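Participants wanted: can a machine do your kitchen chores yet?

Treltdale is looking for 30 adults who wash up, cook or tidy at home every week. You will watch two robot arms at work among plates and mugs, then tell us which jobs you would trust them with — and which not. One session takes 60 minutes. Technical knowledge is not needed. 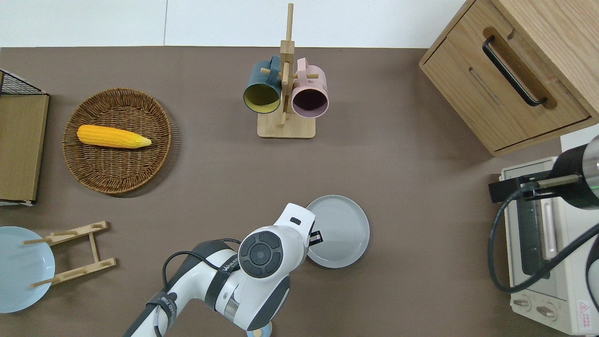 Josefien Postma finds that putting a plate in the rack is the easy part, and she would only be convinced by a machine that notices when the plate is still greasy. We want to hear such opinions, also the strict ones.

Sessions are in December. Please write to Luuk Van Leeuwen at Treltdale and mention which days suit you.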